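Questions from the Folding Floor: Working Alongside the Rillex Line at Arboleda

Last updated 23/03/2024

When we announced that the Rillex folding line was coming to the Arboleda laundry and garment care building, the question box by the time clock filled up faster than we could empty it. We read every slip, including the ones about the coffee. What follows are the questions that came up most often, with answers put together by Brayan Huaranga from floor operations and Wálter Tamayo from training. If yours is missing, please keep asking, and we'll add to the page as we go.

What is the Rillex line going to do, exactly?

It will fold. To begin with, it takes the flat, predictable pieces: towels, pillowcases, napkins, and the plain T-shirts that come in from the hotel accounts. It picks up a piece, lays it out, folds it to the size on the order and sets it on a stack. It doesn't sort, it doesn't treat stains, it doesn't iron, and it has no idea that Mrs. So-and-so likes her cardigans folded with the buttons inside. All of that stays with the people who do it now.

Am I going to lose my job over this?

We know this is the one everybody turns to first, so we'll say it as plainly as we can. No position on the folding floor is being cut because of the line. There are 127 people in the building today, and the plan we signed off on in February keeps that number where it is. What will change is what some of you spend your day on, and we'd be fooling you if we said otherwise. Folders on the flat-goods tables will move over in stages to garment care, inspection and looking after the line itself, and everyone who moves keeps their current pay and seniority.

Why not let the machine do the sweaters too?

We'd love to see it someday, and so would the folks at Rillex! Sweaters are hard, though. A knit stretches when you lift it by one corner, the sleeves go their own way, and a thick collar or a wide ribbed hem changes how the whole piece wants to lie. Anyone who has worked the garment tables does a dozen small things without thinking about them, like smoothing a sleeve out to the side before bringing it in, or easing up on the pull when the yarn starts to give. 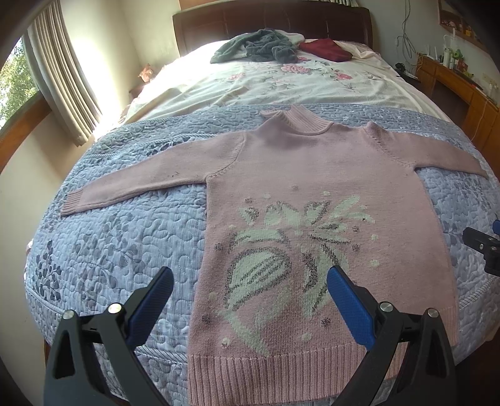 That kind of know-how is what the training project is after. Before a machine can be taught to handle knits, somebody has to show it good handling, over and over, on many different garments and in many different places. So part of the new work is demonstration work: you fold the piece with a hand-held gripper in place of your fingers, and the camera on it records how you went about it.

Who does the demonstrations, and do I have to?

You don't have to. It's open to anyone from the garment tables who has finished the half-day class with Wálter, and you can try it for a week and go back to your regular table with no hard feelings. Sessions last 30 minutes, and then you take a break from the gripper, whether you feel you need one or not. It's a squeeze-and-hold motion, and your hand will notice it the first few days.

Does it matter how fast I fold with the gripper?

Please don't race! The first group did, bless them, and Wálter spent an afternoon going back through recordings of sleeves being flung about. Steady and tidy is what we want. If you miss a grab, open the fingers, come back and take it again. A second try is useful to the people doing the teaching, so there's no need to start the whole piece over.

What is Flatness, and why does it show up on my screen?

Flatness is the checking program that came with the line. It looks at each piece before the first fold and gives a score for how well it's laid out. On the hotel goods it's a real help. On anything with a raised pattern, a fuzzy yarn or a rolled collar it gets fussy, and you may see a low score on a piece that looks perfectly fine to you. Trust your eyes, press Accept, and carry on. Your scores aren't used in anybody's review.

What happens when the line jams?

Press the yellow pause button, wait for the arms to park and the light to turn green, and only then open the gate. Most jams are a napkin caught on the belt and take a minute to clear. If it stops again on the same order, call the lead on your shift and send the goods to the hand tables, which we're keeping set up for this very reason.

How much will it handle in a day?

Up to 3,000 flat pieces once it's fully tuned. Expect less at first, with plenty of stopping and starting.

Who can I talk to?

Brayan is on the floor most mornings and is happy to be interrupted. Wálter's training desk is next to the supply cage, and sign-up sheets for the next class are on the clipboard there.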